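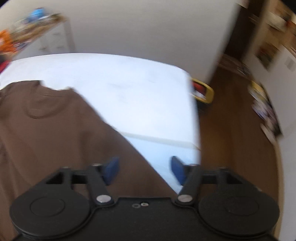

A hand-held gripper, open, above a brown top on a bed with white bedding.

How do you teach a robot to tidy up clothes?

Published 2020-02-12 by Gristbridge Robotics Club

Picking up a jumper is easy for you. You look at it, grab a bit of it and lift. You don't have to think about where your fingers go. A robot finds this very hard, and our club has spent this term learning why.

The project is called Rollivico. It is run by Hideaki Tsuchiya, who teaches computing, and it is for anyone in Years 5 to 8. We are writing this page for other children who want to know what we do.

Why are clothes so hard?

Think about a wooden block. It has the same shape whether it is on the floor or in your hand. If a robot knows where the block is and how big it is, it can work out how to hold it.

A T-shirt has no fixed shape. Drop it twice and it lands differently each time. A sleeve might be underneath, or the neck might be folded over. When you pull one part, the rest moves as well. A computer program that says "move to this spot and close" will work once and then miss.

Clothes also hide parts of themselves. If you can't see the left sleeve, you can guess it is under the rest of the shirt, as you have worn plenty of shirts. A robot has not worn any.

What is a gripper?

A gripper is the part of a robot that holds things. Yours are called hands, and they have four fingers and a thumb. Many robot grippers have only two fingers, and this is enough for a lot of jobs. Try it yourself: use just your thumb and first finger to pick up a sock, a pencil and a book. The sock and the pencil are fine. The book is awkward.

The gripper at the top of the page is held by a person. It has two black finger arms that make a V shape when they are open, and each one has a blue pad at the tip. The pads are the part that touches the cloth. At the bottom of each arm is a shiny silver screw where the arm turns.

Why would a person hold it?

You could write a very long list of rules for the robot. Fengying Jiang, who is in Year 8, tried this in our first session. Her list was for picking up a flannel, and she had written two pages before she got to the lifting part. Then someone moved the flannel and she had to start again.

The other way is to show the robot. A person takes a gripper in their hand and does the job with it, and a camera on the gripper records what happens. This recording is called a demonstration. A computer can then look at lots of demonstrations and find patterns in them. It might find that when there is an edge of cloth between the fingers, the next thing to do is usually to close them.

Using a gripper for the demonstrations means the person has to do the job the way a robot would. If we used our bare hands we would pinch, smooth and scrunch with all our fingers, and a two-fingered robot could not copy us.

How many demonstrations do you need?

More than one, and they should not all be the same. We made 69 in January. When we checked them, Nanami Hirano noticed that nearly all of them began with the shirt the right way up and flat. We had been laying it out neatly without meaning to. A computer that learned from those would know what to do with a neat shirt and might have no idea about a crumpled one.

So we made more. We dropped the shirt from different heights, turned it inside out and used other colours. We now have 267, and they are much more of a mixture. We also learned to do it in different rooms. A real bedroom has shelves, drawers, baskets and pictures in it, and a robot that has only ever seen a bare table could be confused by all of that.

What goes wrong?

Quite a lot. These are the problems we wrote on the board.

Moving too fast. If you swing the gripper about, the recording goes blurry, and the computer can't see where the edge of the cloth is.

Closing too early. The fingers shut above the cloth and hold nothing but air. Oriana Iturra did this several times in a row and then worked out that she was looking at the shirt and not at the fingertips.

Grabbing two layers. You want the front of the shirt and you get the front and the back. It still lifts, but it won't fold properly.

Grabbing the bedding. On a bed, the cover is made of cloth too. If you press down hard you can pick up the cover together with the shirt.

We keep a note of the bad ones. Hideaki says a demonstration that went wrong can be useful if you know it went wrong. If it is mixed in with the good ones and has no label, the computer may copy the mistake.

Does the robot think?

No. It does not know what a shirt is for, and it does not want the room to be tidy. It has numbers that come from the camera, and it uses them to work out which way to move next. We say it "learns" because it gets better with more demonstrations, but it is a different kind of learning from yours.

Try it at home

You don't need a robot for this. You need two wooden spoons, some tape if you want it, and an old T-shirt.

Hold one spoon in each hand. They are your two fingers. Put the T-shirt on a bed or a carpet. Now try to pick it up by the shoulder, using only the spoons. Then try to fold it in half.

Next, ask someone to shut their eyes, drop the shirt and hold the spoons. Tell them what to do using only words: "left", "right", "down", "close", "lift". Swap over afterwards. You will find out how many instructions a small job needs.

If the spoons are slippery, wrap an elastic band round the end of each one and see if it makes a difference.

Words to know

Gripper: the part of a robot that holds things.
Demonstration: a recording of a person doing a job so that a computer can learn from it.
Pivot: the point that something turns around.
Data: information a computer can use. Our demonstrations are data.

Coming to the club

We meet in the computing room after school and finish at half past four. Bring a drink and, if you have one, an item of clothing you don't mind us dropping on the floor. Please don't bring anything with buttons that are already coming off. New members start with the spoons and then move on to the gripper. Ask Joar Nordin at the school office for a form.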